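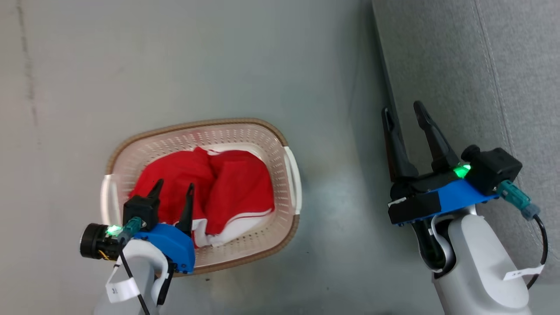
Hazel Ambrose
Jan 14, 2020

Laundry thread. A few of you asked how I keep up with it in a place this small, so I'm writing it all down in one go.

The basket lives next to the gray sofa. It used to live in the bathroom, and clothes piled up on the bathroom floor beside it. People undress near the sofa after practice, so that's where it went.

It's an oval one, cream with a tan rim, holes all over the sides. I had a cloth hamper before this and it smelled by the second week. Hard plastic you can rinse out in the tub. I do that when I remember.

Red gets its own load in this house. Both kids play for Trarnwood and everything Trarnwood hands out is red with white trim. The first set went in with the towels in November. We had pink towels for the holidays. We still have them.

For the red stuff: cold water, inside out, short cycle, low spin. Take it out as soon as it stops. If it sits in the drum damp, the white parts pick up color. I've had that happen after leaving it overnight, and once after only a couple of hours.

Someone's going to say color catcher sheets. I used up a box of them. They come out pink, so they're catching something, but I wouldn't trust one with a white shirt on a first wash.

Detergent is whatever Distby has on the bottom shelf. I measure it now. I used to pour until it looked right and the shorts came out stiff. Half a cap is plenty for a small load.

No fabric softener on anything you sweat in. It leaves a coating and then the smell won't come out. If you already did it, soak in white vinegar and cold water for an hour, then wash as usual. Might take two rounds.

Drying: rack, away from the heater. The waistbands go wavy in the dryer. The rack is a Kullero, the fold-flat kind, and one of the feet is missing so it leans on the wall. Works fine.

Our building has 5 machines for the whole block and one has been out of order since before we moved in. I go down at 13 minutes past the hour. The people who start on the hour are still in their first cycle then, and the people who start on the half haven't come down. It's a dumb system but I get a machine.

Folding happens on the sofa and nowhere else. If I carry it to the bedroom it goes on the chair and stays there until somebody needs it.

I don't fold the kids' shorts. They get rolled and put in the drawer standing up. Shirts get folded in thirds. Socks go in a bag and they can find their own pairs, they're old enough.

Stain question from the replies: grass comes out with dish soap and an old toothbrush if you get to it the same day. Achari takeout is another matter. That oil is orange and it stays orange. I have one shirt that's now a painting shirt.

Also from the replies: no, I don't sort by fabric. Red, towels and sheets, everything else. That's the whole list.

Going down with the red load now. Will answer the one about wool later, I only own one sweater so don't expect much.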